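News > Workshop > Bench cells

Print this page | E-mail this page

Noleo opens up its toast cell and shares the upkeep routine behind it
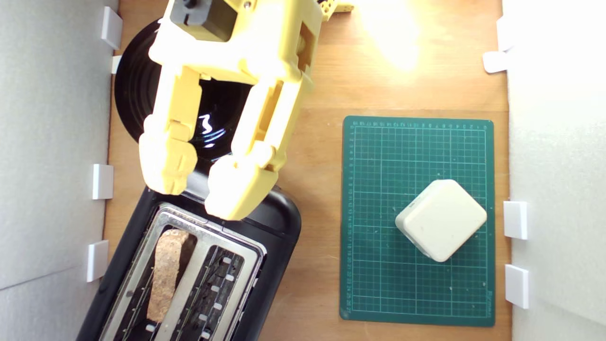 Tredmont, December — Noleo has published the full set-up and care guide for its toast cell, the small bench station where a yellow two-fingered gripper works between a toaster, a plate and a cutting mat. The guide runs to 20 pages and is free to anyone who wants to build or look after something similar. We are delighted to be able to share it, because almost everything in it was learned the slow way.

The cell is small enough to sit on an ordinary wooden tabletop, with a white panel down each side held by brackets. Inside those walls the layout is kept simple. The black two-slot toaster stands at a slant, the round black plate lies by its upper end, and the green mat with its printed grid has the other side to itself. People visiting the Tredmont workshop often ask why the toaster isn't set square to the table. The slant lets the long fingers come in along the slots without the wider part of the gripper passing over the hot metal, and it took a good many mornings with a pencil and a protractor to find an angle we liked!

A large part of the guide deals with the fingers. They are plastic, they are long, and they do a fiddly job close to a warm appliance, so they get more attention than anything else in the cell. The routine asks whoever opens up at 8 am to close the gripper by hand with the power off and look at how the tips meet. If one tip sits proud of the other, the finger comes off, the screw holes are checked for wear and the joint is cleaned with a dry brush. Crumbs are the usual culprit. They get into the grooves at the tips and pack down hard, and a slice of bread that was held well the day before starts to slide.

The second most common repair is to the servo at the top of the gripper. Its fastener works loose over time, and the first sign is a slight droop in both fingers when the arm is holding still. The guide explains how to tell this from a tired servo: support the fingers, tighten the fastener a quarter turn, let go and look again. We changed three perfectly good servos before we wrote that paragraph, and we hope it saves other people the postage.

Finger sets are changed after 2000 grips, whether or not they look worn. The old ones are kept in a labelled tray and used for practice by anyone learning to fit them. A full change, including the check afterwards, is written up as 19 steps with a drawing for each — long-winded for an old hand, but very welcome the first time round.

The mat is there for setting up as much as for work. Its grid and the numbers down the side give a quick way to check that the arm still goes where it is sent. An off-white cube with rounded corners is placed on the lower half of the mat, turned so that one corner points up, and the arm is asked to move to it and stop. Any drift shows against the white lines straight away, and the correction can be read off and typed in. The whole check fits into a tea break, and it has caught more trouble than any of the cleverer tests we tried.

There is a page on light, too, which we are particularly pleased with. Both the plate and the bare wood can throw back a strong glare, and a reading taken in bright conditions may not match one taken later in the day. The guide suggests running the cube check under the same lighting as the day's work, and noting in the log where the bright patches fall.

Cleaning is covered at the end. The toaster is unplugged and left to cool before anyone reaches into the cell, then emptied of crumbs and put back against its marks. The mat is wiped with a barely damp cloth, the wall brackets are pressed one by one to see that none has lifted, and the plate is washed like any other plate.

The guide was put together with help from Aquino, whose workshop made the drawings, and was tried out on a second cell at Flukine before release. The Flukine team built theirs from the draft alone and sent back a wonderful pile of notes, many of which went straight into the final text. Their suggestion to write the grip count on a strip of tape beside the cell has already been taken up in Tredmont.

Printed copies can be collected from the Noleo front desk or asked for by post, quoting leaflet 695. Corrections and repair stories are very welcome, and a revised edition will follow once enough of them have come in.

Shares: 19 | Comments: 0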